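Visit report: Larnasix training ground and medical center, open day
4 March 2026
Report by Glenys Gronow

Larnasix opened its training ground to coaches, club physios and league staff for one day. The program ran from 9 a.m. to late afternoon in two groups. I was in the second group, which began with the pitches and finished in the medical building. These notes follow that order.

Arrival and layout

The site is on the north side of town, past the old rail yard. Parking is on gravel and fills from the far end. The main building is a two-story block with changing rooms at ground level and offices, classrooms and the canteen above. The first team uses the east wing and the academy uses the west wing. The two share a gym but have separate entrances, and academy players need a staff member with them to pass through the connecting door.

The small stand beside the main pitch seats 3,000. It is used for academy and women's reserve games. The first team plays there only in preseason.

Pitches

Hamish Whitcombe, the head of grounds, led this part. There are two full-size grass pitches with undersoil heating and one artificial pitch with lights. Both grass pitches are cut to the same height as the stadium surface, and the mowing direction is changed each week. Hardness is tested at fixed points on each pitch the evening before a session. If the reading is outside the agreed range, the session moves to the other pitch. The coaching staff can object, but the grounds department has the final call.

The artificial pitch was relaid by Cordero last summer. Whitcombe was satisfied with the ball roll and less satisfied with the seams near the south corner flags, two of which have been reglued. The first team does not train on it for more than 30 minutes at a time. The academy has no such limit, and one of the visiting physios asked why. The answer was that pitch hours are short in winter. I would have liked a longer discussion of this.

Drainage on the second grass pitch was rebuilt after repeated standing water near the halfway line. It had rained overnight and the surface was firm underfoot when we crossed it at mid-morning.

Medical building

The medical rooms are laid out in the order a new signing goes through them: reception, blood and heart screening, joint examination, movement testing, then a small office where the report is signed. A scan is done off site at a private clinic, because the club did not want to staff its own scanner. A full medical takes most of a day. A loan medical can be done in half that time if the parent club releases its records in advance, and most do.

The form used is 114 items long. Staff showed us a blank copy. Knees, ankles and hamstrings take up the larger part of it, and there is a page on past concussions that was added two seasons ago. Each item is graded on a four-point scale, and any item at the bottom grade has to be explained in writing to the sporting director before terms are agreed. The doctor does not recommend for or against a signing. The report lists findings and expected days lost per season, and the club decides.

Strength testing is done on Titanier force plates, with jump and landing data kept for every squad player from age 16. The room is cold and has poor sound insulation — the talk was hard to follow while a second group was next door.

Rehab is split between a pool, an indoor running lane and a treatment room with six tables. The lane is short for sprint work. Players returning from muscle injuries are moved outside as soon as they can run at three-quarter speed.

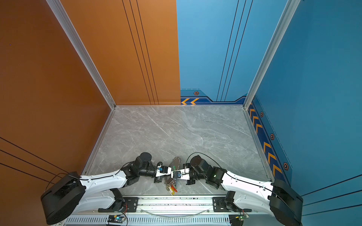 Analysis office

Match and training video is handled by four analysts using a system from Vidusitz. Clips are tagged live and sent to the bench at halftime. After the game each player receives an individual set, usually by the following morning. The head analyst said that defenders open theirs more often than forwards do. Opposition reports are kept to four pages after the previous coach complained about length, and the present coach has left that rule in place.

Recruitment staff sit in the same room. We were not shown the target list or any player names, as expected.

Practical notes for the next visit

Bring boots with molded studs if you want to walk on the grass pitches. Flat shoes are fine on the artificial surface only.
Lunch was served late and the afternoon program ran over as a result.
The question period was too short for the medical section. Written questions can be sent to the club until the end of March.
Handouts covered pitch testing and the rehab stages. The medical form may not be copied or photographed.
The first group saw the academy classrooms, and ours did not. Anyone with an interest in player education should ask for the morning group when registering.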